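Why Our Gripper Dropped Things: Fault Report on the Druvia Sorting Cell
Robotics Project, Final Report, Section 4
8/4/19

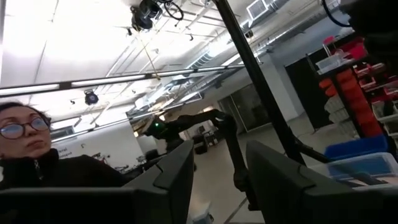 Figure 1. View from the wrist camera, fingers in the foreground, second arm and parts shelving behind.

4.1 What was supposed to happen

The Druvia cell was meant to pick small plastic parts from a tray, check each one with the wrist camera, and put it in the right bin. Our proposal described this as "a simple demonstration task." We would like to withdraw the word simple.

The control software was Taltent, which the department already had a license for. The parts were surplus housings from Marchand, and the test tray was one we printed ourselves. For the first two weeks everything worked well enough that we spent our time arguing about the color of the status screen.

4.2 The fault

In the September trials the gripper began to open while it was carrying a part. It did this without an error message. The arm would lift, swing toward the bins, let go halfway, and then carry on to place its handful of air with great care. The log recorded each of these as a successful sort.

Out of 115 picks in the first full trial, 10 ended on the floor. We had a success rate of 100 percent according to Taltent and a dustpan according to us.

One of the dropped housings landed inside the taped safety line and a team member stepped in to get it while the arm was still enabled. The arm was between cycles and did not move. We reported it to the lab supervisor anyway, and testing stopped until we had written a proper entry procedure. This was the most useful thing to come out of the month, though it did not feel like it then.

4.3 What we blamed first

Finger pads. They looked worn, so we replaced them. The new ones dropped parts too.

Grip force. We raised it in steps until we cracked a housing. The uncracked ones still fell.

The parts themselves. Marchand housings have a slight taper, and we built a whole theory on it, with a diagram. We then ran the test with plain square blocks and dropped those as well. The diagram is in Appendix C because it took all evening.

4.4 What it was

The gripper cable shared a clip with the camera cable at the wrist. When the last joint turned past a certain angle, the clip pulled on the gripper connector and the signal dropped out for a moment. On losing signal the gripper went to its default state. The default state, set by us on day one to make loading easier, was open.

We found it by holding the arm at different wrist angles with the motors disabled and wiggling the cable by hand. We had by then spent 7 lab sessions on software.

The false success reports were a separate mistake. Our code marked a pick as complete when the arm reached the bin position. It never asked whether anything was still in the fingers.

4.5 Changes made

The two cables now run in separate clips with a service loop at the wrist. Loss of signal makes the gripper hold its last position. The finger gap is read before and after each move, and if it has changed the cell stops and says so. Entry past the tape requires the enable switch to be off and the key to be in the pocket of whoever is going in.

We repeated the 115-pick trial after the changes. Two parts were dropped, and both times the cell stopped and logged a failed pick. We have not found the cause of those two. Both were near the corner of the tray, where the print is warped.

4.6 Open items

The tray needs reprinting. The joint angle limit in Taltent is still at the factory value and should be lowered before the next group takes over. The cell is due to be shown at the Fudville open day, and we recommend that nobody demonstrate it with anything breakable until the corner problem is understood.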